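Looking After a Wooden Deck, a Plank Walk or a Little Garden Bridge

Posted September 14, 2022
Filed under: Outdoors, Wood, Repairs

I have walked on a lot of bad boards in my life. My parents had a plank walk down to the creek, my first house had a back deck that sagged in the corner like an old couch, and the place I live in now came with a footbridge over the drainage ditch that the previous owner had painted green (over the rot, over the moss, over a few leaves too). So when people write in asking how to keep outdoor wood going, I have opinions, and most of them cost me a Saturday.

I'll start with looking, and then get to the fixing.

Take a screwdriver for a walk

An old flathead with a dull tip is the best inspection tool I own. Push it into the wood in the places where water sits: the ends of the boards, around the screws, where a board lies on the joist, and the bottom foot or so of every post. Good wood pushes back. Bad wood lets you in, and you'll know it right away, it feels like poking a brownie.

Do the underside too if you can get there. I put it off for years on the footbridge because I'd have to lie in the ditch, and when I finally did, the tops of the boards looked lovely and the joist on the shady side was mush for the length of my arm. Pick a dry spell and wear something you don't like.

Things I look for while I'm down there:

Little mud tubes running up a post or a footing. Those are termites and I call somebody.
Small piles of what looks like coarse sawdust. Often carpenter ants.
Rust streaks below a screw or a hanger.
Boards that have cupped so the edges stand up and hold a puddle.
Dirt or mulch piled against the wood. This one you can fix with a shovel in ten minutes.

My neighbor Gerasimos Alexiou taps everything with a hammer handle and listens. He swears a rotten board sounds flat and a good one rings. I can hear it when he does it and not when I do, so I stick with the screwdriver.

Clean the gaps before you clean the boards

Everybody wants to get out the pressure washer. I get it, it's very satisfying, but please do the gaps first. All that packed-down muck between the boards (leaves, grit, maple seeds, whatever the dog brought) stays damp and keeps the edges of the boards damp with it. I use a putty knife bent over at the end in a vise and I just drag it along. It's dull work. Put the radio on.

After that I sweep, then scrub with a stiff brush, warm water and a squirt of dish soap. For the green slippery stuff I use oxygen bleach mixed the way the tub says, leave it on for the time it says, scrub and rinse. I don't use chlorine bleach on decks anymore. It roughed up the surface and took the color out in patches, and my hostas were not happy either.

If you do use the pressure washer, keep it on a wide fan tip, keep it moving and go with the grain. I once wrote my initials in a cedar step by accident. Well, one initial. You could read it for years.

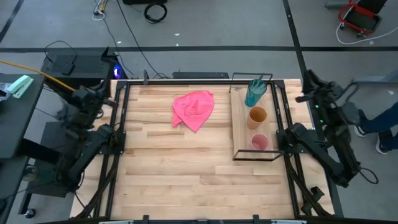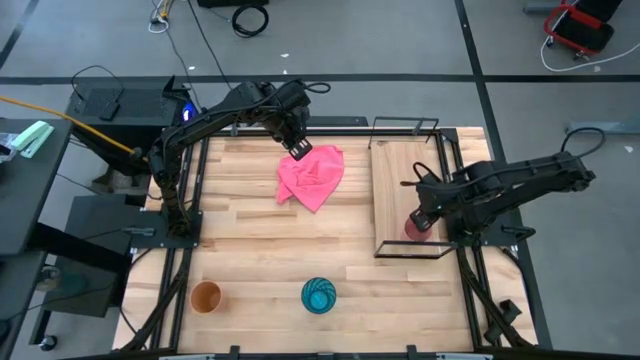
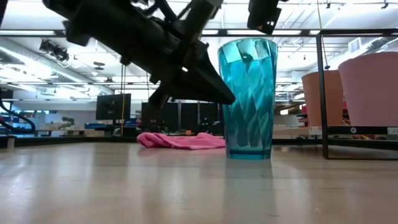
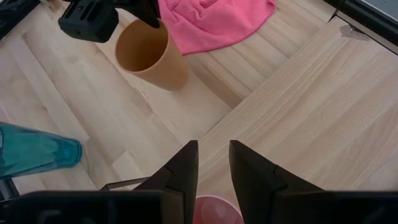 Replacing a single board

You don't have to redo the whole thing because one board is gone! I think that's what scares people off, and then they leave it and somebody's foot goes through. One board is a morning.

Get the old screws out first. If the heads are packed with dirt, pick them clean with a nail and tap the bit in with a hammer before you turn it, so it seats. If the head strips anyway, I drill it off with a bit a little wider than the shank, lift the board over what's left and then grab the stub with locking pliers. Nails I pull with a flat bar, with a scrap of wood under the bar so I don't dent the good board next door.

Now look hard at the top of the joist, because you may not see it again for a long while. Brush it off and poke it. If it's only soft on the surface, I scrape back to sound wood, let it dry out properly, brush on a copper wood preservative and put a strip of joist tape over the top. If it's soft deep down, bolt a new piece of treated lumber alongside it before you go any further. That's called sistering, and it needs to run well past the bad part on both sides. Anything bigger than that, or anything up high, I get a carpenter. A footbridge over a ditch is one thing. A second-story deck is another, and so is the board that holds a deck to the house.

Cut the new board to length, and then (this is the part I used to skip) treat the cut ends. Even treated lumber is only treated so far in, and a fresh cut is like the end of a bundle of straws. Two coats of end-cut preservative, brushed on generously, gloves on. Let it soak in while you have a coffee.

Pre-drill near the ends or you'll split it. I set my gap with a nail as a spacer, but look at the lumber before you do that: if it's still heavy and wet from the store it'll shrink as it dries, so I butt those boards up close and let the gap open by itself. Dry boards get the gap right away. My first repair had gaps you could lose a fork in. We lost a fork in one.

Use screws meant for outdoors. Coated deck screws or stainless. The plain shiny ones from the jar in the basement will bleed black all over the board by the second winter, and they snap when you try to back them out.

What to do about a slippery walk

Shade plus wood plus fall equals me on my backside. I've tried most of the fixes.

Chicken wire stapled flat across the boards: ugly, grips really well, and then the staples work up and catch your shoe. I took it off.

Sand sprinkled in paint: good for a season on the steps, worn off in the middle by the next one.

Stick-on grit strips: only on clean, bone-dry boards, and I round the corners with scissors so they don't peel. I'm on my second set and happy with them.

Asphalt shingle offcuts nailed to the treads: this was my dad's way and it does work, but it holds water underneath and his treads rotted. Sorry, Dad.

What made the biggest difference was cutting back the shrubs. My walk gets a couple of hours of sun now that it didn't before and the green hardly comes back. I should have done that first, before I spent money on anything.

Close it off while you work

Please block off both ends, even in your own yard. I pulled three boards out of the footbridge once, went in for lunch, and watched from the kitchen window while the mail carrier walked up to the hole, looked at it, and walked all the way around by the road. A sawhorse at each end would have saved her the trip. Now I put a sawhorse on each side with a bright towel over it, and I tell the neighbors' kids to their faces.

And don't leave it half done overnight if there's any way around it. If I have to, I screw a sheet of plywood over the hole.

Oil, stain or nothing

I get more mail on this than on anything. For what it's worth, I like a penetrating oil with some pigment in it. Clear ones look beautiful for a summer and then the sun gets them. Film finishes (paint, the thick solid stains) look smart on day one, but when they peel you have to scrape, and I have scraped enough.

Water test first: flick a few drops on the boards. If they soak in, the wood is ready for oil. If they bead, go inside and do something else. New treated lumber can take months before it's ready.

Thin coats, wipe off what's sitting on the surface after fifteen minutes or so, and keep off it until it's dry. Rags soaked in oil go flat on the driveway or over the fence to dry, one layer, outdoors. Never balled up in a bucket in the garage. They can heat up and catch fire all by themselves and I am not being dramatic.

Or do nothing! Gray wood is fine. If it drains well and has air under it, bare wood can go a long time. My footbridge is bare now except for the cut ends, and I like it a lot better than the green.

A few things readers sent in

Ghizlane Ashour keeps a leftover board from every repair stacked outside under the eaves, so that when she needs it, it's already gone gray and matches. Why did I never think of that.

Jihad Karam rubs a candle stub on his screws before driving them into hardwood. I tried it and it does go easier.

Nele Hollmann asked whether you can flip a worn board over and use the other side. Sometimes, yes. If the underside is sound and the board isn't badly cupped, flip it and put the screws in fresh spots. Fill the old holes first or they'll hold water. I did it on 2 of mine and they're still down.

If you have a trick for getting moss out of rope railings, write and tell me, mine look like something off a shipwreck. Next I'm going to tackle the gate at the end of the walk, which drags in wet weather and swings open in dry, and I've already bought the wrong hinges once.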